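### 3.2 Carrier choice and unplanned items

Shoppers at the Stokbridge and Meredith stores were asked at the exit what they had meant to buy and what they had brought to carry it in. Interviews ran over 21 trading days in May. After 13 records with missing receipts were dropped, 398 trips remained. Carriers were coded as cloth, reused plastic, new plastic or none (Figure 2). Coding was done by Ruddock and checked by Hopkin against the till record, where the sale of a new carrier shows up as its own line.

An item was treated as unplanned if it was on the receipt but was not named, by product or by type, in the shopper's answer. This is the same rule used by Samuel and Demchenko in the Lemel pilot. It tends to overstate unplanned buying on long trips, where people forget to name small goods. We therefore report short trips separately in Section 3.4.
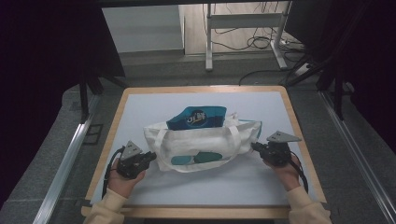
**Figure 2.** Cloth carrier with a packaged snack at the opening.

Does bringing a carrier from home lower the number of unplanned items? Only on short trips, and there the effect is small; on long trips the carrier groups could not be told apart.

Snacks made up almost 30 percent of unplanned items in the cloth group. The share was lower for new plastic, but that group also bought more household goods, which pushes the snack share down without any change in snack buying. Splitting the sample by store did not alter the order of the groups. The Meredith store moved its snack shelf during the second week, and trips from the day of the move were kept in.

Carrier size was not measured. Gough (personal communication) suggests that a full carrier may act as a stopping point for shoppers without a cart. Our records cannot test this, as cart use was noted at Stokbridge only.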